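Notes de visite, maison d'accueil de Dolham, juillet. Je remets au propre ma grille pour le groupe « lieux dignes », avec mes commentaires à la suite de chaque point. Songül, tu voulais la version sans ratures, la voici (il en reste sûrement, j'écris vite !).

La question de départ reste la même que pour les autres maisons : est-ce qu'une personne qui arrive ici pour demander l'asile, se faire accompagner au tribunal ou dormir deux nuits est en sécurité, informée, et traitée comme une adulte ?

## Accès et sorties

- [x] **Entrée principale dégagée.** Oui, large, on passe à deux avec une poussette.
- [x] **Issue de secours côté cour.** Elle s'ouvre de l'intérieur sans clé, je l'ai essayée moi-même.
- [ ] **Rampe.** Elle existe, mais la main courante bouge. J'ai demandé à Melahat Ateş qu'on la refixe avant la prochaine permanence.
- [x] **Largeur de la porte du bureau d'écoute.** 80 cm au mètre ruban. Ça passe, mais tout juste pour un fauteuil un peu large, je le note quand même.

## Droits affichés et compris

- [x] **Charte des droits dans l'entrée.** Affichée en 9 langues, bravo, l'an dernier c'était deux et une photocopie toute grise.
- [ ] **Numéros d'urgence juridique.** Le numéro de la permanence Karis est encore l'ancien. J'ai collé un papier dessus, mais ça ne tiendra pas l'été.
- [x] **Interprète par téléphone.** J'ai testé en turc avec Firdevs Avcı : réponse en deux minutes, et la dame était charmante.
- [ ] **Procédure de plainte.** Le formulaire est là, la boîte aussi, sauf que la boîte est juste devant le guichet… On ne se plaint pas sous le nez de la personne dont on se plaint ! À déplacer dans le couloir.
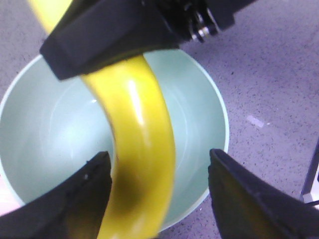
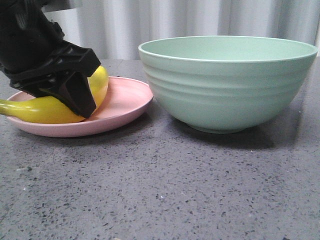
Une banane bien jaune.

*Grille remplie et commentée par Saadet Akyol, groupe « lieux dignes »*

## Confidentialité

- [x] **Porte du bureau d'écoute fermée pendant les entretiens.** Oui, à chaque fois que je suis passée.
- [ ] **Isolation sonore.** Je me suis assise dans la salle d'attente pendant que Sevim lisait à voix normale une page du règlement dans le bureau. J'ai tout entendu, virgules comprises. Un joint de porte et un rideau épais aideraient déjà pas mal.
- [x] **Dossiers sous clé.** Armoire Lemaire, deux clés, registre des clés à jour.
- [ ] **Écran de l'accueil.** Visible depuis la file, avec les noms. C'est mon point rouge de la visite, à régler cette semaine.

## Nuit et sommeil

- [x] **Verrou intérieur sur chaque chambre.** 9 chambres, les verrous marchent tous.
- [x] **Détecteurs de fumée.** Testés un par un, mes oreilles s'en souviennent.
- [ ] **Veilleuse du palier.** Grillée. Une résidente m'a dit qu'elle descend avec son téléphone allumé, et l'escalier est raide.
- [ ] **Visites des chambres par l'équipe.** On frappe, d'accord, mais on entre parfois sans attendre la réponse. J'en ai parlé avec Sevim Tatlı, qui va le remettre à l'ordre du jour de l'équipe. Pour moi ça compte autant que les extincteurs.

## À revoir

Je repasse un dimanche, sans prévenir l'heure, pour l'écran, la boîte à plaintes et la rampe. Pour le joint de porte, Melahat attend le devis de Sustgate, donc je laisse la ligne ouverte. Si quelqu'un a une ampoule qui va sur l'applique du palier (petit culot à vis), qu'il me la garde, je la prendrai en passant.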